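Kivari Festival Entry System

Wristband, scanner and gate software for music festivals, touring shows and multi-stage outdoor events. Supplied as a rental kit or as a permanent installation.

Overview

The Kivari system controls entry to ticketed events where visitors come and go over more than one day. Each ticket is tied to a wristband with a radio chip sealed in the clasp. Gates read the chip, check it against the event list and return a result to the steward: admit, refuse or refer to the ticket desk. The event list is held on a site server and copied to every scanner, so a gate continues to work when the network link is lost.

The system does not sell tickets. It imports ticket lists as CSV files or through a direct connection set up with the ticket seller before the event.

What is in the kit

The standard rental kit contains handheld scanners, charging trays, one site server, one spare server, antenna masts and a printer for the ticket desk. Wristbands are ordered separately because the print run depends on the artwork. Scanner quantities are set after we have seen the gate plan. Fixed pedestal readers are available for venues with permanent turnstiles.

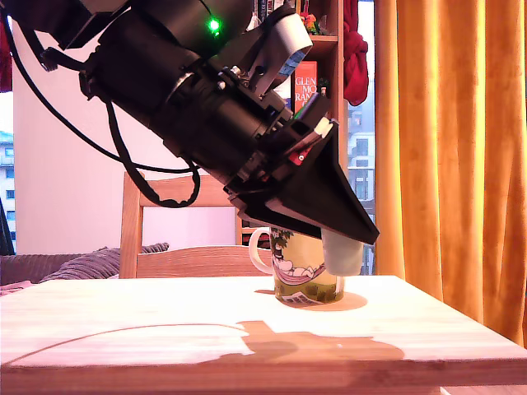
Handheld scanner

The scanner reads chips, printed barcodes and barcodes on phone screens. The reading side is chosen automatically. Results are shown by color and by a distinct vibration, which matters at gates close to a main stage where a beep will not be heard. The screen can be read in direct sun and dims after dark.

The battery is removable. It can be changed without closing the steward's session as long as the change takes less than 30 seconds. After that the steward must sign in again with a badge. Stewards wearing gloves should use the side trigger -- the screen button is not reliable with thick material.

Do not store scanners in closed vehicles during the day. The battery will refuse to charge until it has cooled, and this is the most common fault reported on the first afternoon of a summer event.

Wristbands

Bands are woven fabric with a one-way sliding clasp. Once tightened, the clasp cannot be loosened without visible damage. A vinyl band is offered for single-day shows. Artwork is printed on one side only, and small lettering should be avoided on the woven version, where the thread cannot hold fine detail.

Child bands carry a blank panel for a guardian's phone number. Crew, artist and vendor bands are made in separate colors and can be limited to given gates and hours. An access change made at the ticket desk reaches all connected scanners within 5 seconds. A scanner working offline applies the change when it reconnects.

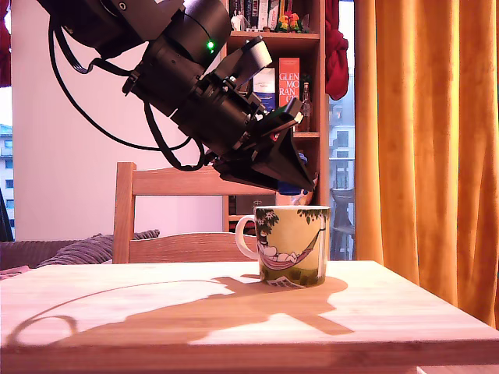 Lost or damaged bands are replaced at the ticket desk. The operator finds the order, cancels the old chip and issues a new band against the same ticket. The cancelled chip is refused at every gate from then on, and the attempt is logged with the gate name and time. Each replacement needs a reason code. Organizers may set a limit on replacements per order; the default is 2.

Re-entry and capacity

Re-entry can be open, blocked or limited to named gates. With exit scanning turned on, the server keeps a running total for each zone and warns the control room when a zone nears its set limit. Exit scanning needs its own lanes. Mixed lanes give poor totals and we do not support them for capacity use.

Late changes to the stage schedule have no effect on entry rules unless a zone opens at a set time. In that case the time must be edited in the zone settings as well as on the public program.

Site requirements

One grounded power outlet at each gate and two at the server position. A dry, lockable space for the server. Clear sight lines between antenna masts, or cable where sight lines are blocked by stage structures. The gate plan should show lane widths, fencing and the accessible entrance.

Installation is done the day before gates open. A technician stays on site for the first day, and for the full event where this is included in the order.

Ordering

Rental orders are handled from Nokville. Venue installations are quoted by Agata Rinaldi after a site visit. Technical questions about ticket seller connections go to Radka Delić. Wristband artwork must be approved before production starts, and orders for December shows must be confirmed by 3rd September.

Related equipment

Pagano cashless payment terminal -- uses the same wristband chip
Stastberg lane barrier, folding, steel
Spare battery tray for handheld scanner
Weather cover for pedestal reader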